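Tinned fish in share-house kitchens: what students at Nollcombe keep in the cupboard
Food Studies project report, January 31, 2025

I picked pantry food for my project after moving into my first share house in August, and I've been hooked on the subject ever since! My survey went to student houses in Nollcombe and Skidow, and 288 people filled it in - far more than I'd hoped for.

The questions covered what people buy, how long it sits there and what they cook when the money runs low. Tuna won easily. Pasta bake was the favourite use, with toasties close behind, and I got some brilliant recipes in the comments (the one with curry powder and frozen peas is now a regular at our place).
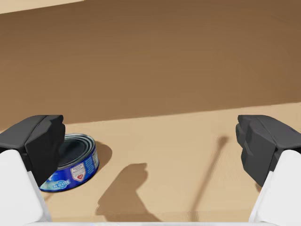
One reader of my draft replied that tuna only wins in houses with a decent can opener, and that in Skidow chickpeas would beat it on price any week of the year. Fair call, so I went back to the Skidow answers. Chickpeas came second there, and three people had written whole paragraphs defending them.

Storage was the part I enjoyed most. Plenty of houses label shelves by person, yet tins get treated as common property. I'd love to follow that up next term with a proper cupboard diary.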